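Notebook, Clultholm field room
March, second entry

Started 7:40. Rain all night, stopped before I arrived. Normunds Kļaviņa was here already and had put the memory cards from the Horemley side into the reader, so the first part of the morning was only copying and waiting.

Cards and copying

18 cameras were out on the Horemley slope since the last visit. All 18 cards came back. One card (station 11) would not open on the old laptop but it opened on the desktop, so I copied it there and marked the card with a red dot. Please do not put it back in a camera until somebody has formatted it two times and tested it.

Total after copying: 2708 image files. This is before removing the empty ones. Stations 3 and 4 are again the worst for empty pictures. At station 3 there is a fern directly in front of the sensor, I can see it growing from one week to the next. At station 4 I don't see any reason. Maybe the sun comes on the trunk behind and warms it in the afternoon, most of the empty files there are between 14:00 and 16:30.

I sorted by hand until lunch. Result: 1218 files with an animal in it, or with a part of an animal that I can name at least to the genus. The remaining files are empty, or people (two walkers and a dog, station 9, deleted as our permit says), or things I cannot decide. The undecided ones are in the folder "ask Normunds".

What is in the folder "ask Normunds"

Mostly tails. Also a series at station 14 at 03:12 in the night where something stands very close to the lens and only fur is visible. I say possum, because of the colour near the ear, if it is an ear. He looked at it over coffee and said wallaby. We wrote both names with question marks and it will not be used in the counts.

Quolls

This is the reason for the whole work, so I write it more carefully.

Spotted-tailed quoll at stations 6, 7, 12 and 14. The one at 12 is new for this season. I compared the spots on the left side with the cards in the Rimkutė binder (the system with the grid over the flank, shoulder row and hip row). The animal at 6 and 7 is the same, I am sure of it: three spots in a row behind the shoulder and then the big one which has the shape of a bean. In the binder it is female F4.

The animal at 12 shows only the right side. We have right sides for only some of the animals and this one does not match any of them. It can be a new animal, or it can be a known one that we only have from the left. I don't give it a number yet. In the last season we gave numbers too early and afterwards we had to take two of them back, and the tables in the report were wrong for a month.

At station 14 the picture is too blurred for spots. Size looks like a male. Not more than this.

To do: put a second camera at 12, on the other side of the log, so that we get both flanks at the same pass. Normunds says the second camera's flash may disturb the first picture. I think if we turn it by a small angle it should be fine. We try it.

Hair tubes

Emptied 30 tubes from the creek line. Tape was dry in most of them, but in the lower ones the glue has become white and soft and I don't trust that it catches anything. Those with the Skino tape are clearly better than the ones with the old tape from the cupboard. I will use the Skino for all of them from the next round, and write the change into the method sheet, otherwise the two halves of the season cannot be compared.

Hairs went into paper envelopes, one per tube, with the tube number and the initials. Not plastic, they get mould. Last time there were three envelopes without any number in the box and I had to throw them away. I know I have said it before.

Cross sections will be made next week when the microscope is back from service. Until then the envelopes are in the dry cabinet, second shelf.

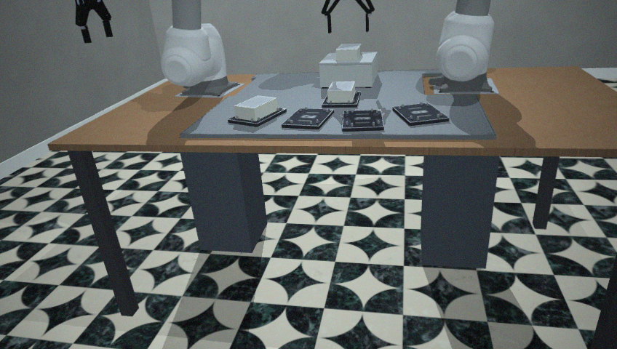 Bait

The sardine and oat mixture is finished except for one tub. Station 6 had the bait holder opened again, lid on the ground and the screw lost. This is the third time at the same station. In the pictures a brushtail possum sits on it for the better part of an hour with both hands inside. I fixed it with wire for now, but the wire cuts the fingers when you change the bait, so wear gloves at 6.

Question for the next meeting: do we need food bait at all at the stations with the log? The quolls go over the log in any case. F4 did not stop at the holder even once at station 7, she only smelled the base of it and went on. If we use only the scent (tuna oil on a cloth) we would perhaps have fewer possums and fewer files to sort. On the other side, a quoll which does not stop gives us one picture and it is often blurred, like at 14. I have no strong opinion. Normunds is for scent only.

Batteries

Changed at all stations except 15 and 16, where the meter showed still more than half. I should have changed them as well, it is a long walk. The clock at station 16 was one hour wrong, still on summer time from somebody. Corrected in the file names, and written in the station log. Please set all cameras to standard time, the whole year.

Still open
- second camera for station 12, bracket is missing
- cut the fern at 3 (only the fern, the small tree stays)
- station 4, try turning it to the south
- scan the right-side cards in the Rimkutė binder, there is only the one paper copy
- order more Skino tape and envelopes, small size
- answer the landholder at Clultholm about the gate. He asks that we close it with the chain and the hook also, the cows have learned the chain

Stopped 17:20. Backup of the sorted folders is running on the desktop, do not switch it off tonight.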